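Home Projects Reports People Contact

Griltska asset exchange: second progress report to the Waterton fund

July 2018
Samira Yammine

1. Status

The work is on schedule for two of its three parts. The importer and the material converter have been delivered to the test studios. The batch exporter is six weeks behind the plan agreed in January, for reasons given in section 4. Spending is within the approved budget and no change to the total is requested.

2. Importer

The importer reads scene files from the older Nerkemia animation package and writes them to the Griltska format with hierarchy, pivots and keyframes kept. Wekesa Biwott rewrote the parser during the period. The previous version loaded the whole file into memory and failed on large crowd scenes. The new one reads node by node and holds only the open branch.

The regression set now contains 1,568 files, all supplied by the two test studios under the existing license. Of these, 50 still fail. Most of the failures come from one plug-in that stored its deformer weights in a private block, and we don't plan to support it. The rest are split between broken texture paths and files saved halfway through a crash. The importer now logs the node name and byte offset when it stops, and the studios asked for this in the first review.

Euler rotation order is handled per joint. The first release assumed XYZ throughout, and arms flipped on rigs from Hijazi, where the house rigs use ZXY on the shoulder. Nizar Khalaf added a test for every rotation order and the Hijazi rigs now match the source on every key.

3. Material converter

Silviu Gavrilă has finished the mapping from the legacy shading model to the metal/roughness model. Diffuse, specular and gloss inputs are converted directly. Layered shaders are flattened to one layer, with a warning. Subsurface settings are copied as metadata and have no effect on the result.

Two problems came up during testing. Saturated colors shifted slightly when a file had no color space tag, and the converter treated the values as linear. It now assumes sRGB for untagged 8-bit textures and for color swatches, and linear for everything else. A command-line flag reverses this. The second problem was gloss maps authored with a squared curve, which came out too rough. The curve can now be set per project.

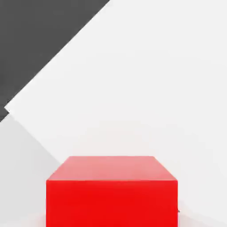
Normal maps are passed through unchanged apart from the green channel, which is flipped when the source file declares the opposite convention. Files that declare nothing are left alone. Hijazi has asked for automatic detection. We looked at this for a few days and found it unreliable on flat maps, so it has been dropped from the plan.

4. Batch exporter

The exporter runs correctly on a single machine. On the render farm it stalls once more than 20 jobs open the same library file, as each job takes a write lock even when it only needs to read. Zaid Smadi has a branch with shared read locks. It has been running on the Hijazi farm overnight with no stalls so far, but cleanup after a killed job is incomplete and leaves lock files behind.

Export time for the reference short is over 300 seconds per shot, and most of that is spent writing geometry caches for objects that don't move. Static detection is written and will be merged after the lock work.

5. Next period

- Merge shared read locks and finish cleanup of killed jobs (Smadi)
- Merge static detection and repeat the timing on the reference short (Smadi, Biwott)
- Write user notes for the material converter, including the color space flag (Gavrilă)
- Test the importer on the second Hijazi rig library (Khalaf)

6. Requests

We ask the fund to approve moving the exporter milestone back by six weeks. The final delivery date stays the same. We also need a decision on whether camera data is part of this grant. The original application mentions cameras in the summary and leaves them out of the work plan. Basic focal length and film back values are already read by the importer; lens distortion is not, and would need a separate estimate.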